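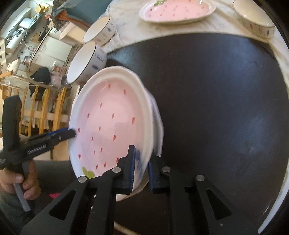
Handling strawberry-pattern dishes with a pair of hand-held grippers.

About Lauritsen

Lauritsen writes handling rules for robots that work with household objects, and trains the people who have to follow them. We started with a single client, Gakenau, who wanted to know why the same task recorded by two operators came out looking like two different tasks. The answer was that no one had written down how the task should be done. We wrote it down, and that became the business.

We are a small company. Our director is Nanami Arai, who spent the first part of her career in workplace safety and still reads every procedure before it goes out. The rest of us come from teaching, warehousing, ceramics and software.

What we do

Most of our work concerns demonstrations: a person carries out an everyday job with hand-held grippers, and the recording is later used to train a robot arm. Whatever habits the person has, the robot is likely to pick up. If the operator drags a plate across a bench, the arm will learn to drag plates. Our procedures cover how objects are approached, held, passed from one gripper to the other and put down, and what happens when something goes wrong partway through.

We also check recordings against those procedures. Clients send us a batch, we review it and send back notes on which ones meet the rule, which ones don't and which part of the rule was missed. We don't delete anything ourselves. That decision stays with the client.

Our handling rules

The full procedures run long and are written for each client, but the parts below are common to all of them. We publish them here so that anyone thinking of working with us can see how we operate.

Crockery and glass

Check each piece for chips before the session starts. A chipped piece goes in the breakage tub and is written in the log.

Grip at the rim or the foot. Don't close the jaws on a handle unless the task is specifically about handles.

Use two grippers for anything wide or oval. One takes the weight and the other steadies. The operator should decide which is which before lifting and keep to it until the piece is down.

Tilt slowly. Most of the slips we see in review come from a dish being turned faster than the pads can hold it.

Don't lift a piece over another piece if there is a clear way around it.

Pads and jaws

Wipe the pads at the start of the session and again after any food task. Replace a pad when the surface has gone shiny or an edge has started to lift. Check the jaw screws by hand. If one turns, stop and tighten it, then note it in the log.

Grippers are not to be used as hammers, scrapers or tin openers. We have had to write this one down twice.

The workspace

We don't ask for a bare bench. Homes are full of things and a robot trained only on clean surfaces doesn't cope well with them. What we do ask is that the operator can reach every object in the task without standing on anything or leaning across the other operator, and that the floor underfoot is clear. Cords are taped or routed behind the bench.

People

Operators work in blocks, with a proper break between them. Holding a gripper at arm's length is tiring in a way that creeps up on you, and a tired wrist shows in the recording well before the operator notices it. Anyone can stop a session at any time without giving a reason.

No one is recorded without having agreed to it in writing. Mail, prescriptions, family photos and screens are put away before a session in a private home, and if something has been missed, the recording is held back until the householder has been asked.

Mistakes

Drops and fumbles stay in the log. A recording with a fumble in it may still be useful, provided it is labelled as one. What we won't accept is a second attempt filed as though it were the first. Kuden, who joined us as a client after Gakenau, now use our fumble labels across all of their sites.

How the rules get changed

Any operator can propose a change by writing it on the session sheet. Proposals are read at the end of each month, tried by two operators on the same task, and either adopted or returned with a written explanation. The last set was adopted in December and included new wording on oval dishes and on stacking — the old wording assumed everything on the bench was round.

Older versions stay on file. If a batch was recorded under an earlier rule, we review it against that rule and not the current one.

Training

New operators do two days with us. The first is spent on the written procedures and on grip practice with wooden blocks and plastic cups. The second is on real crockery, with a reviewer beside them. We run the course at our own workshop or at the client's premises. Drikov is the workbook that goes with it, and operators keep their copy afterwards.

Working with us

We take on new clients through the year. Send us a short description of the task, the objects involved and who will be doing the recording, and we will reply with a plan and a quote. We're also glad to hear from people who would like to train as operators. No background in robotics is needed, but you should be patient and comfortable doing the same small job many times over.

Page last reviewed 2023-01-06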